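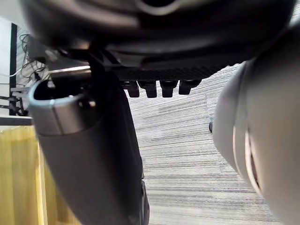

So I finally did it, I signed up for the choir. Me! The person who mouthed "Happy Birthday" for most of her adult life.

I blame Aparecida Tavares, who has the desk across from mine and hums all day long without noticing. Back in February she caught me humming the harmony under her and that was that. She had me down for the alto section by lunch, and I had a folder of sheet music I couldn't read by the time I went home.

The first rehearsal was rough. I stood next to a woman with a huge voice and just followed her, about half a beat behind, right through a clap I wasn't supposed to do. Lakmal Amarasinghe, who plays piano for us, was nice enough to look at his keys.
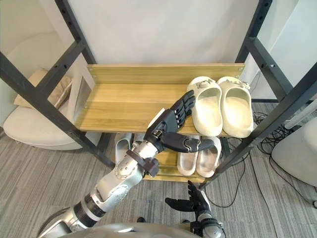

Anyway, five months in, I can tell when I'm flat (often) and sometimes even fix it. What helped most was recording myself on my phone and listening back on the walk home. It's awful for the first week, then you get used to your own voice and start hearing the notes. Also, drink water. Also, eat before, not after, unless you like low blood sugar and Latin.

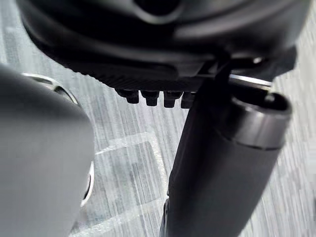

Holtov Community Singers, Alto Section

Posted 10 Aug 2021

We've got 2 songs ready for the fall concert and a third that falls apart on page 5 every single time. I love that one the most, it has a long slow part where the altos get the tune for once! If you're anywhere near Holtov and you can hum, come sit by me. Bring a pencil, mine keep disappearing.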